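Hirard disposable bowls, white, plain rim
Sold in sleeves of 100 or by the carton of 700
Supplied by Sanduvura Catering Sundries

We stock four makes of white throwaway bowl and we don't think any of them deserves the words printed on its carton. The Hirard carton says "dinner party quality". It is a disposable bowl. You put soup or crisps or trifle in it and then it goes in the bin.

What we can say for it is that the rolled lip is decent. Cheap bowls tend to have a raw edge that folds the moment you lift them from one side, and a full one ends up down your front. We'd still use two hands for anything hot.
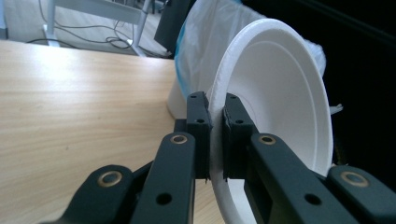

Bowl, white, matte finish with rolled lip.

The maker calls the surface "luxury textured". It has a slight texture. Whether that's a luxury we leave to you. The base is flat, so it stands up properly on a table, and the sides slope enough for the bowls to nest. They nest a bit too well for our liking – Lavanya Pai on our trade counter reckons on losing a couple per sleeve to people wrenching them apart. Twist, don't pull.

Claims we haven't been able to back up: "microwave friendly" (no wattage or time given anywhere on the carton, so we list it as not suitable) and "compostable where facilities exist", a phrase that could be put on almost anything. Ask your council before you order on the strength of it.
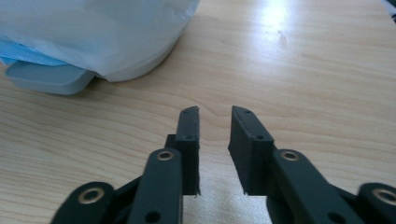 Wooden tabletop, with thin white plastic bag.

Bags are a separate line. The Mendano white bag is thin and partly see-through, and the word "heavy-duty" in last year's catalogue has been taken out at our request. Fine for carrying light things or clearing a table afterwards. We wouldn't trust it with bottles. Siham Chidiac tried 7 of them for us with tinned tomatoes and 2 split at the handle, which Mendano put down to "unusual loading".
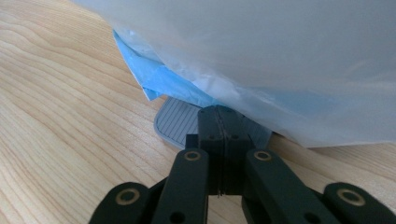

White bag, translucent, with light blue layer beneath.

If you want a bag that hides its contents, buy the Mahasneh black sack instead. It costs more and smells of the factory for a day or so, but you can't see through it.

Returns: unopened sleeves only. Collection from the trade counter until noon on Friday.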